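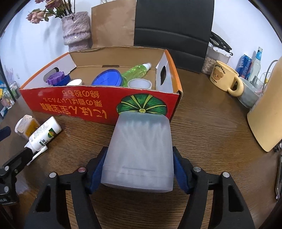 Kamran Rajput

Home | Procedures | Equipment | Training | Contact

Tuesday, March 22, 2022

Dealing with a gripper that slips on smooth plastic containers

This procedure applies to the hand-held grippers issued to the Fokham and Baltovville sites. It was written after a fault in which a gripper let go of a frosted plastic box of the kind used for cotton swabs. The lid came off and the contents were lost to the floor. Nobody was hurt, but the same tool had been reported twice and returned to use without a check.

Tapered boxes are the most likely to slip. The two blue pads meet the sides at a slight angle, and a worn pad will hold for a few seconds before it gives.

Before you start

Stop work and put the object down on the table. Keep fingers clear of the linkages while the grip is closed, as the gap between the inner and outer arms narrows without warning. Mark the session log with the time of the slip.

Checking the tool

1. Open the gripper fully and look at both pads. Replace them as a pair if either is shiny, torn or lifting at a corner. Pads are to be changed after 248 sessions in any case.

2. Wipe the pads with a damp cloth and let them dry for 16 minutes. Do not use spirit or hand gel.

3. Move each finger gently from side to side at the pivot pins. Play of more than 2 mm means the tool must be withdrawn.

4. Close the gripper on an empty box and hold it just above the table for 26 seconds. If the box moves at all, repeat from step 1.

Picking up the box again

Grip the body of the container, well away from the lid seam. Both pads should touch at the same moment. Squeeze only until the wall begins to give, then lift straight up. Bottles and other items lying close by should be moved aside first, particularly where two grippers are working at the same table.

Withdrawing a tool

Attach a red tag, enter the fault in the Plotumari register and place the tool on the repair shelf. A tagged gripper may be returned to use only by the equipment office. Pad stocks are held at Fokham and will be reviewed in May.

Related items

Reporting a dropped object
Pivot pins: inspection and replacement
Working with two grippers at one table
Jitpraphai store: ordering spare pads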